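Projects > Year 2 > Household Studies > Reports

Overview Reports Gallery Contact

Who Does the Wash? My Laundry Survey
by Mayu Matsuda

I got the idea in February, when my roommate and I had a pretty silly fight over one load of towels. So I wrote up a survey and sent it to 194 students in the Iltby dorms. I got 166 back, way more than I hoped for! Chutima Chareonsuk helped me sort the answers.

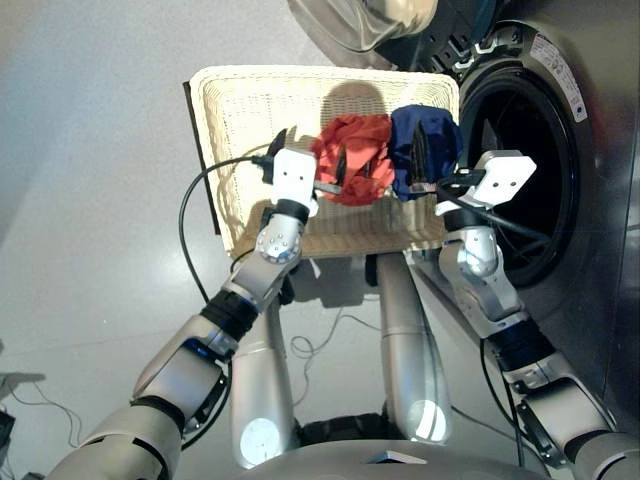 Most people (143 of them) said they wash once a week or less, and they nearly all put it off for the same reason -- carrying everything downstairs. A woven basket set down in front of a front-loader is handy for loading, but it's a pain on three flights of stairs, and plenty of people wrote that they'd switched to a bag with straps. Only 7 said they like doing laundry. I'd love to meet them.

If I did it over I'd ask about drying too, which I totally forgot.

Comments

Tamer Hakim: I'm one of the 7. Folding is the bad part.

Chalerm Saithong: Did you ask about cost? Our machines went up again.

Mayu Matsuda: No, but good idea -- next time!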